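1/ Well, it's September, the Figueroa house is finally ours, and several of you asked how we survived moving six people and a piano across 3400 square feet of other people's wallpaper. Put the kettle on, I'm going to ramble a little.

2/ First thing, and I wish I'd listened to my aunt on this: pack the bathroom last and unpack it first. Before the beds, before the books, before you argue over where the couch goes. Everyone is filthy and cranky by four in the afternoon and a place to wash your hands does wonders for family harmony.

Ours took ten minutes. Soap by the sink, done, and suddenly it felt like somebody lived there!

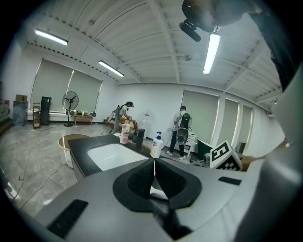
3/ Second thing: label boxes by where they're going. I had a lovely system based on where everything came from (very proud of it, color stickers and all) and it was useless the minute we walked in the door. "Hall closet, left side" means nothing in a house with no hall closet.

4/ Get more than one quote. Our first was $2283 and the one we took was $1660, same truck size, same distance, and the crew were sweethearts who carried my mother's ferns like they were newborns. I'd have paid extra for the ferns alone.

5/ A word about the piano. Aurelio Herrero tuned it for us at the old place and he told me to leave it alone for a few weeks before having it tuned again, so it can get used to the new room. My youngest is playing it anyway, and the low notes sound like a bus pulling away. We're all being very patient.

6/ Change your address with the water company early. I left it until the night before and spent my last evening in the old kitchen on hold, eating crackers out of the sleeve, listening to the same flute song over and over.

7/ Still to find: the can opener, the good scissors, one ice skate. If you've moved lately, tell me where yours turned up, I'd love to hear it.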